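4. The open day at Vastwood

4.1 Setting and visitors

The second part of our study was made during an open day at the Vastwood site in February. The hall is used through the year for household tasks, and for this day the organizers, Huiling Zeng and Shahram Bakhtiari, chose the bedroom corner as the main station. We wanted to know how people with no training in robotics understand the work when they meet it at close distance, and if this understanding changes after they try the tools themselves.

The visitors came in 12 groups. Each group stayed at the bedroom corner for 18 minutes. In the first part of the visit an operator handled garments on the bed with two hand-held grippers, one for each hand, and spoke as little as possible. In the second part the visitors could ask questions, and those who wished could take the grippers and try with the same garment. Gintarė Pētersons operated the grippers in the morning and Piret Rimkutė in the afternoon. Ornella Longo wrote down the questions of the visitors in their own words, so far as the noise in the hall permitted it.

We decided not to prepare the corner specially for the visit. In an earlier demonstration, with a clean table and one folded towel, several guests told us that it looked like a shop window, and their questions were mostly about the price. A bed is larger than the reach of one arm, the sheet moves together with the garment, and a shirt has no fixed shape. These difficulties are known to every person who has done laundry at home, and we expected that the visitors would speak about them more freely. Figure 4 gives four views of the work at this station.
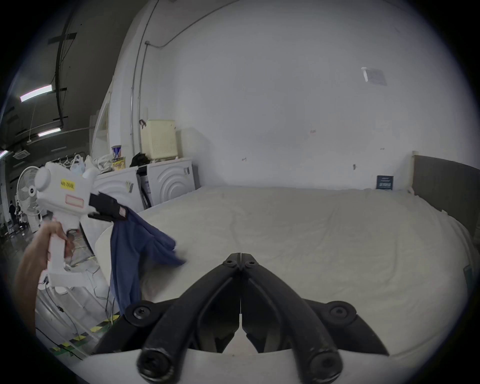
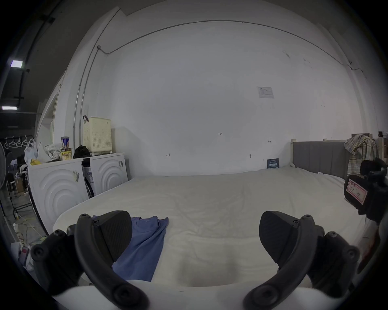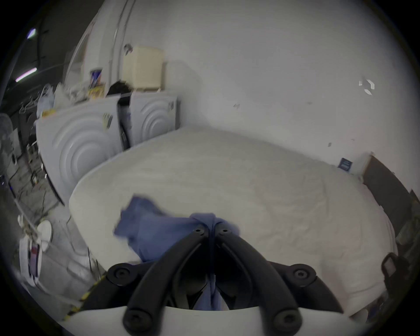
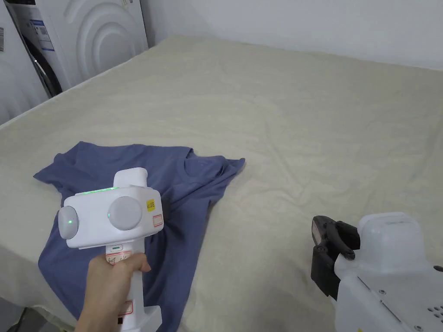
Figure 4. Handling of a blue garment at the bedroom station with the hand-held grippers.

4.2 What the visitors asked

In total we collected 1,682 words of notes on questions and remarks. Two of the authors sorted them separately and then compared the results. Where they did not agree, the remark was discussed until one category was accepted by both.

The largest category concerned the hands of the operator. Many visitors had expected a machine that works alone, and they asked why a person was holding the tool. One man in the second group said, "So the robot is learning from you, but you are also doing its job." The operator answered that the person shows the movement first, and that the recordings are later used to teach an arm with the same kind of fingers. After this answer the questions became more practical. Visitors asked how many times one shirt must be handled, if the colour of the cloth matters, and what happens when a button is caught.

The second category concerned touch. The visitors who tried the grippers noticed very soon that they could not feel the thickness of the cloth, and that they often took the sheet together with the shirt. A retired dressmaker asked to begin again from the collar, as she would do by hand, and explained to her group that a collar keeps its shape better than a hem. We wrote this remark down in full, and it changed the order of steps in our own instructions for the operators.

A smaller category concerned the home itself. Some visitors did not like the idea of cameras in a bedroom. Others asked if the same tool could load a washing machine or make the bed. We had no prepared answer to the first concern, and the operators replied in different ways. This is a weakness of our procedure, and we return to it in Section 6.

4.3 Opinions before and after the trial

Of the visitors who tried the grippers, 16 agreed to a short interview before and after the trial. Before it, most of them described the task as easy or very easy. After it, nearly 12 of them chose a harder answer; the number is not exact because one visitor gave two answers and did not want to choose between them. The opinion about usefulness changed less. Those who had wanted help with the laundry at the start still wanted it, and they mentioned older relatives more often than themselves.

We must be careful with these results. The group was small, the visitors came by their own choice, and a friendly operator can easily influence the answers. Also the afternoon groups could hear the explanations given to the group in front of them while they waited. For the next open day the waiting area will be moved to the other end of the hall, and the same operator will work at the station for the whole day.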